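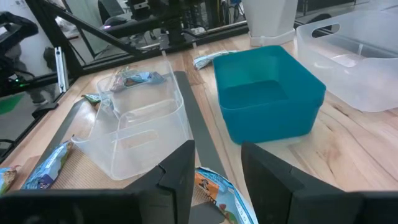
Halima Isah wrote in to ask whether you can skip the library scan and go straight to the singing. You can, Halima, but the first chorus will probably come out in the wrong key and you'll blame the singer! Do the scan. It's step 3.

Section 2. Getting Ferkden ready for a pop singalong

I put this guide together in May 2022, right after I moved my own setup over to Ferkden, so the menu names match the version I had then. You'll need a laptop, a second screen for the lyrics, and at least one microphone. I use a Grudico mic and an old pair of Texier speakers, but anything with the right plugs will do.

1. Turn the speakers all the way down. Plug in the microphone, then the speakers, and only then open Ferkden.

2. Go to Settings, then Sound, and pick your microphone from the list. If it isn't there, close the program and open it again (mine needs this almost every time, and I've stopped getting mad about it).

Caution: Keep the microphone behind the speakers. If you get a howl, turn the mic down before you start moving things.
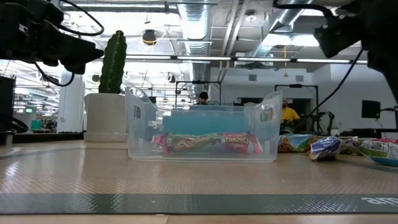
3. Click Scan Library and choose the folder with your backing tracks. I had almost 175 songs in mine and went off to make a sandwich while it worked. Leave the lid of the laptop open or the scan stops.

4. When the scan finishes, open the Problems tab. Out of my whole pile, 23 tracks showed up with no lyrics attached. Click each one and choose Find Words, or drag in your own text file.

Note: Live versions are a pain. The words match the studio single, and then the band stops for a chat with the crowd and everything on screen runs ahead. I'd use the single if you have it.

5. Set the key. Ferkden starts every song in the original, and those big late-eighties power ballads are brutal for normal people. Dropping them 2 steps suits most of my friends, and you can save that as the default under Voice.

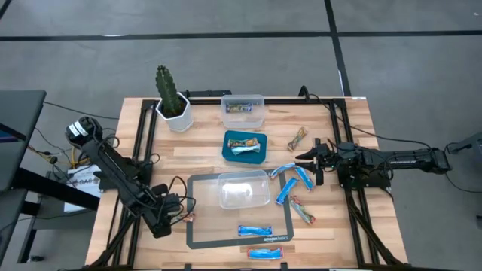
6. Drag the lyrics window onto the second screen and press F to fill it. Go for the biggest type that still shows two full lines — people squint more than they'll admit.

7. Fix the timing. Play a song you know by heart and tap the space bar on the first word of each line. The offset number in the corner will settle down after a verse or so. Mine landed on 155 and I haven't touched it again.

Caution: Wireless speakers add a delay of their own. If you swap from cables to wireless, do step 7 over. 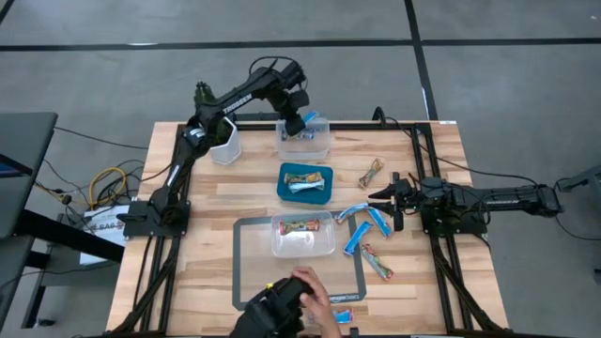
8. Build the queue. Oluwaseun Osagie taught me to put a duet near the top, which gets the shy ones up early. Save the list with a name you'll recognize in October (I have three called "party" and no idea which is which).

9. Run one whole song with the speakers at party volume before guests show up.

If you're using the Arkdale add-on for scoring, leave it switched off until step 9 is done, then go to Section 3.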